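Vilgot Lie and the lanterns of Nollside

Vilgot Lie started to write Nollside in September, when his favorite survival server closed. The mod adds fog to swamps and rivers, and with the fog come small villages that the player can only find on foot. Version 8 is now out, with 385 new blocks and a boat that can carry a chest.

"I wanted that people walk more," he says. "In most worlds you fly over everything after a few evenings, and the land becomes only a color on the map."

The biggest village is called Niltstead. It has a market, a mill and a trader named Wallin, who buys lanterns and pays with old coins. Players complained that he paid too little, so Lie raised the price to 11 coins.
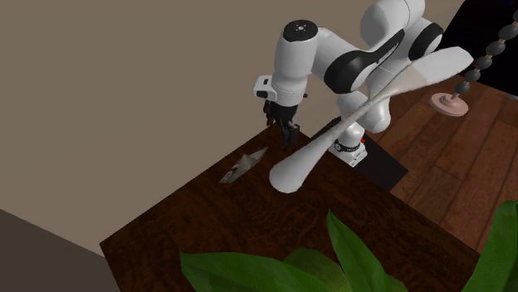

Can you add Nollside to a world that already exists?

Old worlds work fine, but the villages appear only in chunks that were not loaded before, so you must travel a little.

The fog was the hardest part. The first version made the game very slow near water, and Lie received 944 bug reports. "Many of them were the same report – but I read them all," he says. He rewrote the fog with the help of a small library, Stevix, and now it can be turned down in the settings.

Next he wants to give the mill a real function. At the moment it turns, but it does not grind wheat. "I have the sound ready," he says. "The flour is still missing."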